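**Call for participants: does cube practice do anything for you?**

We've read the claims. Solve a Rubik's cube every day and your memory sharpens, your focus improves, your kid gets into a better school. I don't believe most of it, and I'm the one running this study. Si-eun Han, who shares the Mosance practice room with me, believes a little more than I do – that's why both of us are reading the results.

We need 24 adults who can't solve a standard 3x3 cube. If you can do one side and get stuck, you qualify. If you learned it once and "forgot," please don't apply, as it comes back faster than people admit.

You'd come in for 3 sessions in January, starting at 6 p.m. Each runs two hours, with a break. Half the group learns a beginner method and the other half does crossword puzzles. You don't get to pick.

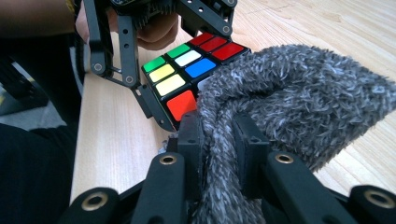
*A 3x3 with a black body and colored stickers.*

Bring reading glasses if you use them. Pale yellow and white stickers can be hard to tell apart, and I'd like fewer excuses in the data.

Pay is a flat fee after the last session. Miss one and you get nothing, sorry. We can't promise you'll be any smarter, and I'd be suspicious of anyone who did.

To apply, write to Dong-geon Nam, Mosance, Room 453. Tell us your age, whether you've had cube lessons before, and which evenings you can't make. Skip the résumé.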